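Lab visit, Filton, Thursday. The Kerker set holds 3854 simulated episodes of a mobile robot handling small tools, 121 of them held back for testing. Floarea Filip ran the session and labels grasps on thin handles separately.
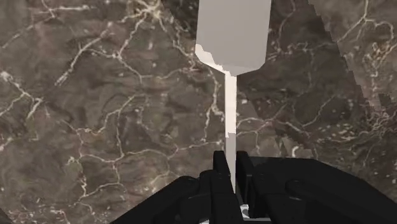

Stela Buzatu replays each episode at a fixed step and rejects any with a physics fault. Floor texture and clutter vary by seed.

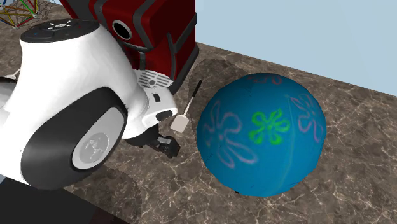 Who decides whether an episode is kept?
Two labellers, working separately.

Contact: Kerker data desk, Filton | Back to top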